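Skanthorpe Robotics Society Forum
Student Projects > Garment Handling Group

Thread: Progress report and request for comment — two-arm shirt folding

erkis_lab
Members are advised that the folding group has concluded its first block of sessions with the two-arm station. The task remains as set out in the project plan: a single garment is placed on the table in no particular arrangement, and the student team must bring it to a flat state and then to a finished fold. The team has logged 136 attempts. Of these, 17 were stopped by the student at the controls before the fold was begun.

Comment is invited on the first stage, which continues to take up most of each attempt.
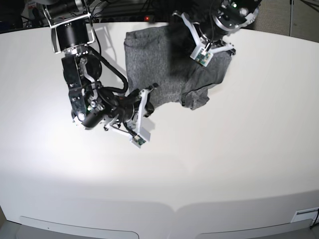
The team's present rule is that no fold may begin until the body of the garment has been opened out. Students have raised fair objections to this, chiefly on grounds of time. In practice the difficulty lies in the opening moves. With the left gripper holding a corner and the right gripper still clear of the cloth, the operator must choose the next point of contact while part of the garment is bunched and a flap is folded out to one side. Two students given the same starting state will seldom make the same choice, and the written procedure does not at present settle the matter.

juka_17
Thank you for the report. I would ask the group to reconsider the rule. In last season's trials we permitted the first fold to be made over a partly crumpled body, provided that the hem was straight. The finished result was less tidy, but it was accepted under the scoring sheet and the attempt was considerably shorter.

matic_controls
I must respectfully disagree with the previous post. The scoring sheet has been revised. A crease caught inside the first fold is now counted against the team at inspection, and it cannot be removed without undoing the work. I support the rule as written.

My concern is with the left arm. Is it the team's intention that it should hold its corner throughout the opening stage, or may the operator release and take a new grip? The procedure is silent on this point.

erkis_lab
A new grip is allowed. The operator is asked to announce it so that the student keeping the log may enter it. We have set a limit of three for each attempt — beyond that, the attempt is marked as incomplete and the garment is reset.

For reference, a state from which the team would be permitted to proceed to folding:

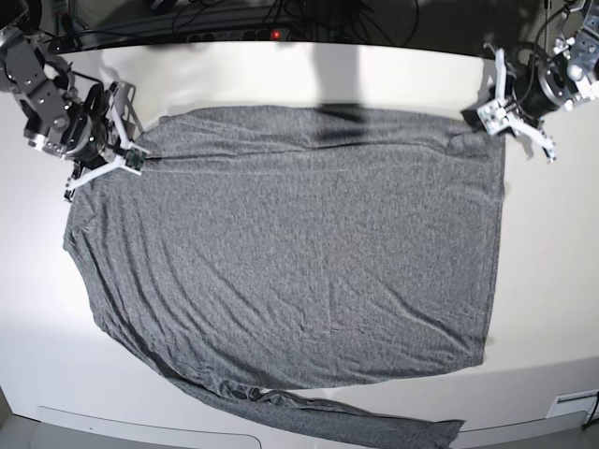
Shirt body spread on the table, right gripper at the upper left corner, one sleeve extending toward the front edge.

juka_17
I note that the sleeve is still twisted near its base and that the body retains some wrinkles. If this is acceptable, then the rule is less strict than its wording suggests. I would propose that "opened out" be replaced with "body spread, no layer doubled over," with sleeves dealt with under a separate heading.

matic_controls
That wording would be an improvement. I would add that the cuff should be brought fully onto the table before the first fold. A sleeve that hangs past the front edge is liable to drag when the body is moved.

fold_team_2
Speaking for the second student team, we would not welcome a further requirement concerning the cuff. Both arms reach in from the far side, and the front edge is the least comfortable part of the table for our operators. We have obtained sound folds with the cuff left where it lay.

matic_controls
I accept that the reach is awkward. Could the second team post its log entries for those attempts? I should be content to withdraw the suggestion if the figures bear it out.

fold_team_2
The entries will be posted after the Sunday session.

erkis_lab
The wording proposed by juka_17 will be adopted for the next block. The question of the cuff is held over until the second team's entries have been received. Operators should continue to follow the current procedure in all other respects, including the limit on new grips.

juka_17
Noted, with thanks. I remain of the view that the limit of three is too generous, and will open a separate thread on that subject.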